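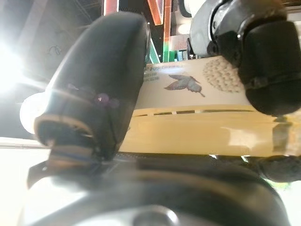 Nesrin Karaca
Floor safety lead, Pokmont

Top: two rubbery-looking fingers closed on the cream and yellow piece, with the printed bird in the clear. Rule 4, for those of you who keep the sheet in your pocket.

Hi all! A few people have asked me to put the handling rules somewhere other than the wall by the kettle, so I'm doing it as a gallery and talking too much between the pictures, as usual. The sheet has 13 rules on it now. I'm not going through every one (you have the sheet), just the ones I get stopped in the hallway over.

Rule 4 is the grip rule. Close on the plain part of the thing if there is a plain part, and keep the pads off prints, lids, seams and anything that looks glued on. If you can't avoid the print, go ahead, but write down which pad touched it and look at that spot afterward under the desk lamp. I know this sounds fussy. We had a whole argument over a scuffed mug last winter and no one could say whether it came to us scuffed, and I never want to sit through that meeting again!

Rule 5 goes with it. Start with the lowest force setting that holds, and if the object slips, stop and put it down before you turn anything up. Never adjust force with something in the air. Virgil Tănase wanted an exception for soft packaging and we talked it over for a good hour — he got half of one. Empty soft packaging, yes. Anything with food or liquid in it, no.

Rule 6: wipe the pads between object types. Dry cloth first, damp cloth second, and let them dry before the next grasp. The cloths live in the drawer marked Woster (it's an old project name, please stop asking me what it means).

Then there are the kitchen rules, which is where most of my mail comes from. A kitchen is harder than a bench. Doors swing, drawers roll, and people wander through wanting their lunch. So we keep a line on the floor 549 millimeters out from the farthest point any drawer reaches, and when the arms are powered you stay behind it. That includes me. That includes whoever is only going to be a second.

Rule 9 is about drawers in particular. Both hands stay open and outside the bin until the operator has called it. The call is "drawer clear," said out loud, and the person on the stop button says it back. A nod doesn't count, a thumbs-up doesn't count. If you don't hear it back you wait, even if it gets awkward.

Rule 10, cans and bottles. Sealed only. Nothing made of glass in a freezer drawer, ever, and no full cans left in there once a session is over, for reasons that anybody who was here in November will remember. Whatever is standing on the counter nearby gets noted on the setup card before power goes on, even if it's just a drink and has nothing to do with the task. If the arm passes under or over a surface, what's on that surface is part of the setup.
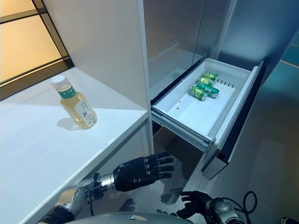

Zübeyde Yurt wrote back that the call in rule 9 is fine for the first drawer of the morning, but by the end of a long session people say it the way they say "bless you," without looking up. She'd like the second person to name what's in the bin before repeating the call, so they have to look. She also thinks the floor line ought to be measured again whenever an appliance gets shifted, and that somebody should sign for it.

Good points, both of them. I've tried the naming thing with Şükran Polat on the button and it adds a few seconds, that's all. It felt silly for one afternoon and then it didn't. I'm putting it in the next version of the sheet, and the measuring too — initials on the setup card will do, I don't want another form.

Oh, and the caption I owe you for the kitchen picture: freezer drawer out, green cans lying at the back, right hand open with the palm toward the drawer. Up on the counter there's a bottle of tea, so see rule 10.

If you have a change to suggest, send it to me with the rule number at the top. Old versions of the sheet are in the Jeon folder. Please take the version 2 printouts down if you still have one up, the force settings on it are out of date.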